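Teaching a robot to put the iron down

I spent an afternoon in December at Brelard, up on the second floor of the old dairy building in Pickering, and I came home with sore shoulders. They let me drive! For twenty glorious minutes I was the arms of a humanoid robot, and I was terrible at it.

Some background first. Brelard is a small outfit that collects what they call demonstrations. A person does a household job through the robot, by remote control, and every movement gets saved. Do the same job enough times and there's a pile of recordings that a learning program can chew on overnight. The current project is called Ustus and it's all about chores with a clothes iron: picking it up, carrying it, setting it down somewhere sensible. No shirts yet. (I asked. Shirts are for spring, maybe.)

Marijke Declercq runs the sessions. She drives from a chair in the next room with a controller in each hand and a screen in front of her, and when she moves her right wrist an inch, the robot's wrist moves an inch. Or that's the idea. There's a small lag that you feel more than see, and it makes you overcorrect like somebody steering a canoe for the first time.

"Everybody squeezes too hard," she told me. "Then they get nervous and let go too early."

I did both. My first try ended with the iron lying on its side and Dirk Kramer, who looks after the hardware, walking over to pick it up without a word. On my fourth try I got it off the desk and onto a stack of books, and I may have yelled.

The books are there to change the height. Ilse Peeters plans the recordings, and she keeps a list of variations: iron on the desk, iron on books, desk raised, desk lowered, iron turned the other way around. If the robot only ever sees one setup, she says, it learns that one setup and falls apart when you move anything. So the desk goes up and down all day long, and so does the stack. The goal for Ustus is 825 good recordings. They had 321 when I visited, and mine didn't get added to the total, which seems fair.

What counts as good? That's decided by Annelies Schouten, who watches every run back at double speed and tosses the ones with a fumble or a long pause in them. Some fumbles she keeps, if the driver recovers nicely, so the program gets to see what fixing a mistake looks like. I thought that was pretty clever. She says other people disagree with her and they've been arguing over it since the summer.

There's a second way of showing the robot a job, and they're trying that too. You stand next to it, take hold of the forearm and walk it through the motion yourself, like helping a kid swing a bat. Dirk likes it for short moves. Marijke doesn't care for it, and says it's hard on your back after a hundred goes. I tried it for a couple of minutes and I'm with Marijke.

The money for all this comes partly from Futow, a laundry equipment supplier that would like to know whether a robot can be trusted with the boring parts of the job. Ans Desmet, who handles that side, wouldn't give me a date for anything. She did say they plan to record through the end of winter and then run the trained program on its own, no driver, 100 tries in a row, and publish the score whatever it is.

I've been asked back for that. I'm also told there's an open evening before then, with a turn on the controllers for anyone who signs up at the front desk downstairs. Go if you can, and wear something with loose sleeves.
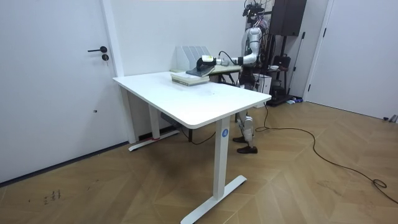 The Ustus robot with its gripper on the iron, over the stack of books at the far end of the desk.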